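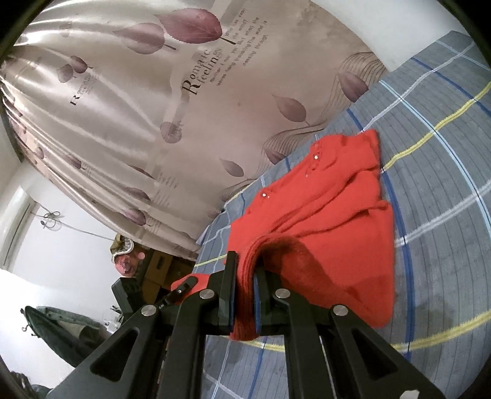 Red knit on the bed, ribbed edge and two of the little pearly beads.

Sweater folding FAQ

I get a lot of mail about the knitwear posts (hello, new Prikidel newsletter people!), so I've put the usual ones on one page. Last updated Sun 11 March.

Why do you fold on the bed?
Space! My table is tiny and the bed is right there. I smooth the sheet flat first, and if it's a checked one I line the hem up with a stripe, which saves me squinting at it from three sides.

Do you hang any of your sweaters?
Nope. I hung a gray one from Tisteck all winter once and the shoulders grew little points. Everything knitted lives in the drawer now.

What about beads and pearls?
Turn the decorated side in, lay a piece of tissue over the beads, then fold. Keep them off the crease line if you can. I've lost beads to a drawer runner and I'm still finding them.

My ribbing goes wavy. Help?
Pat it, don't pull it. I pinch the band together a bit at a time so the ridges sit side by side, and I leave it alone for 20 minutes before folding.
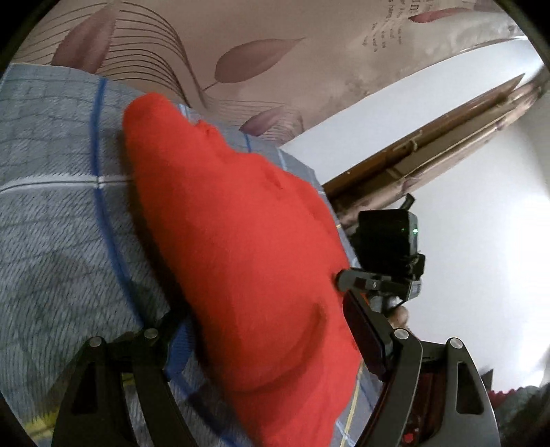

Soft red heap, crumpled on the sheet.

Can I leave things in a heap overnight?
I do, all the time (sorry). Fuzzy fabric forgives you pretty fast. Give it a good shake in the morning and smooth it with your palms. Fine knits hold a crease longer, so I do those first.

How many go in one stack?
Four for me. Any more and I wreck the whole pile getting the bottom one out.

Which drawer boxes do you use?
The low Rinderach ones, 56 cm long. Measure your drawer before you order, I had to send my first set back in July.

Do you wash before storing?
Always, even if I only wore it once.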